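The Open Day at Plostier
December
By Juwita Majimbun

Rungnapa had paid 11 for parking and meant to get her money's worth in free coffee. There was no coffee. There was a sign that said Plostier Welcomes Its Neighbors, and a young man named Mandagi who walked backward while he talked.

"Everything our people do with their hands," he said, "the machine will do by spring."

"Which spring?" said Rungnapa.

He laughed – a trained laugh, she thought – and led them in.

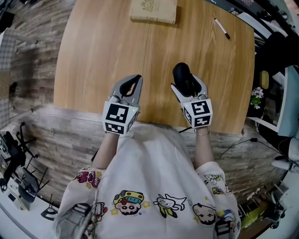
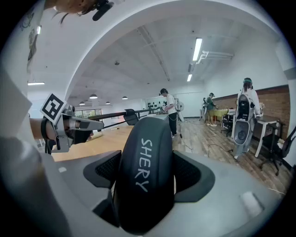
She had sold dishwashers for Trerer for most of her life and knew a demonstration when she was standing in one. You showed the clean plate. You kept the door shut on the rest.

"So people are doing the work," she said.

"People are teaching."

"And who pays the teachers after they've taught?"

Mandagi looked at his tablet. He said they had 300 hours of picking things up and putting them down, and that the hours were very good hours. A man behind her wrote this on his hand.

Rungnapa thought of her mother, who had taught her to fold dumplings in one evening, by slapping her wrist.

"Can it do anything yet?" she asked.

"It can nearly open a drawer."

"I'll wait," she said, and looked for a chair.

More stories
The Plirkex Letters
What the Ferry Left
My Aunt's Second Piano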